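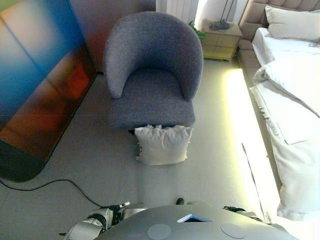 Bedroom set, pillow task, head camera. White pillow on the floor against the front of the armchair.

Subject: Re: [teleop-users] pillow pickup, where to start each demo
From: Muammer Yazıcı

Replying to the list so the Mirzaei people get it too.

On Wednesday, the Skirkow group wrote:

> We are recording the same task as you (pick the throw pillow up off
> the floor, put it on the armchair seat) and we're at 966 demos. The
> policy reaches for the pillow fine but then pushes it into the front
> of the chair and stops. Did you see this? Also, do your operators
> start with the arms low or already raised? Ours are split and we
> are wondering whether to throw half of it out.

Yes, we saw the same push. Our first batch was 1432 demos and most of them had the operator coming straight in from the front with both hands. Through the headset that feels natural. With the pillow up against the chair there is nowhere for it to go, so the operator presses until something folds and then grabs the fold. A person can feel their way through that. The policy only learned the pressing part.

What we changed:

The operator now tips the top edge of the pillow toward the robot with the left hand first, then brings the right hand in behind it. It takes longer. New operators hate it for the first hour and then stop complaining.

Arms start low in every demo, below the pillow in the head view, the way they are in the still at the top. We did not throw out the raised-arm demos, we moved them to a separate folder and left them out of training. I would do the same before deleting anything.

We also quit recording the drive up to the chair as part of this task. It starts with the base parked and the chair square in view. Driving is its own set.

With the new batch we stopped at 2000. The pushing is mostly gone. It still happens when the pillow is lying flat with no lean at all, and we don't have enough of those yet.

Two smaller things. Pillow and bedding are both white in our room, and early on the policy would sometimes turn right and go for the bed. Mixing in other pillow covers fixed most of that - I can't say how many you need, we used what we had. And watch for cables on the floor on the left side. If one is there in every demo, move it around between sessions or take it up.

Someone asked off list about the Stunavetti gloves. We tried them for a week in February and went back to the hand controllers. The finger tracking was fine but the wrists drifted, and for this task the wrists matter more.

I can put the operator sheet on the Skilludier share if people want it. It's one page.

Muammer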